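Prukau扩大机械臂示教数据采集，首批整理类任务面向合作方开放

Prukau本周二宣布，其桌面整理任务的示教数据采集工作进入第二阶段。第一阶段累计录得有效示教2383条，覆盖110种任务设置，全部由操作员遥控机械臂完成，用于训练代号为Plurklow的操作学习系统。

第二阶段计划新增400种物品摆放组合，重点放在小件物品的取放、分格归位以及从软质包装和透明容器中取物。这几类动作在第一阶段的失败率最高，录制时间也最长。

采集工作在Prukau的开放式办公区内进行，工作台与办公桌之间以隔板分开。公司没有另设封闭实验室，照明也沿用办公区原有的灯具。项目组认为，系统今后要在普通室内环境里工作，训练数据中应当包含普通室内的光线、反光和背景。
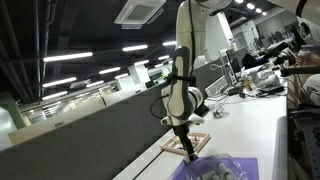

工作台上的机械臂与双指夹爪，夹爪下方为透明塑料容器。

每条示教从物品摆放开始。操作员按照任务单把物品放到台面指定区域，确认各路画面和关节数据正常后开始遥控。一条示教包括接近、抓取、移动、放置和退回五个环节，中途掉落或碰倒物品的，由操作员当场标记，不直接删除。标记后的记录单独存放，供后续训练恢复动作时使用。

任务单由Lindqvist编制。该公司负责本项目的任务设计与质量抽检，每批数据交付前抽取一部分逐条回放，检查动作是否完整、文字说明与画面是否一致。抽检不合格的批次退回重录。第一阶段共有两批被退回，原因都是任务说明写得过于笼统，同一句话对应了几种不同的放法。此后任务单改用统一句式，写明取哪一件、从哪里取、放到哪一格。

透明物品是本阶段的另一项重点。塑料袋、塑料盒和透明碗会反光，也会让里面的物品看上去变形，夹爪的落点容易出现偏差。第一阶段中此类示教数量偏少，Plurklow系统在相关测试里的表现也明显低于其他类别。第二阶段将为透明容器和软包装单独安排700条示教，并要求同一组物品至少更换三种朝向。

软包装的录制规则也有调整。此前操作员每录完一条都会把袋子重新摆平，现在改为保留上一条结束时的形状，只在袋口完全闭合时才作整理。项目组希望系统见到更多不规整的袋子，而不是反复学习同一种摆法。

人员方面，新加入的操作员须先完成两天的练习，练习数据不计入正式数据集。正式录制按半天排班，每班中间安排休息。项目组在第一阶段发现，连续操作时间过长时，夹爪的移动路径会变得急促，抓取前的停顿也会缩短，这些变化会一并被系统学到。

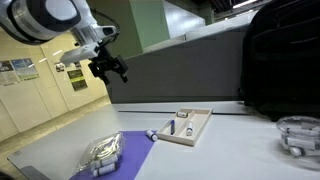 Syahrul Harahap表示，示教数量本身说明不了太多问题，他更看重的是同一个任务有没有足够多的不同做法。如果所有操作员都从同一个角度下爪，系统换一个摆法就可能抓不住。他还提到，失败记录在第一阶段一度被当作废料处理，后来重新整理入库，花了不少时间，第二阶段从第一天起就会按正式数据保存。

设备配置基本不变。第二阶段继续使用第一阶段的机械臂型号和夹爪，以便两个阶段的数据能够合并训练。夹爪指尖的磨损情况改为每周检查一次并登记，更换指尖后的首批示教会加注说明。

数据存储与格式转换由Batberg承担。每天录制结束后，当日数据在夜间完成校验和转换，次日上午10时前可供训练组调用。Batberg同时为本阶段增加了时间对齐检查，画面与关节数据相差超过规定范围的记录会被自动挑出，交由人工复核。

从第二阶段起，合作方可以申请使用整理类任务的部分数据，也可以提交自己的任务单，由Prukau代为录制。申请方需说明用途，并同意不将数据转交第三方。代录任务须满足两个条件：物品能放进现有工作台的操作范围，单件重量不超过夹爪的允许负载。涉及液体、刀具和易碎玻璃的任务暂不受理。

首批申请于6月截止，结果由项目组以邮件方式通知。第二阶段结束后，Prukau将公布各任务类别的示教数量、抽检结果和退回批次，并随数据附上任务单全文。

关于Prukau
Prukau从事机械臂操作数据的采集、整理与评测，业务包括遥控示教录制、任务设计支持和操作学习系统的测试。

媒体及合作咨询请通过公司网站“联系我们”页面提交，来信请注明“第二阶段采集”。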